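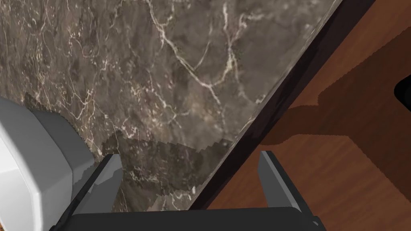

3.2 Welche Oberflächen die Leute mögen

Abb. 3: Braungraue Marmorplatte mit hellen Adern.

Ich gebe es gern zu -- mit so viel Streit um Stein hatte ich nicht gerechnet! Wir haben in Elitz 1.117 Fragebögen zu Küchenoberflächen ausgewertet (1.000 wollte ich haben, der Rest kam einfach noch dazu). Kräftige Adern wie in Abb. 3 spalten die Befragten: Die einen finden sie edel, die anderen unruhig. Auf der siebenstufigen Skala häufen sich die Antworten an beiden Enden, die Mitte bleibt dünn. Mehr dazu in Abschnitt 4.

7 Kommentare · 3 Mal geteilt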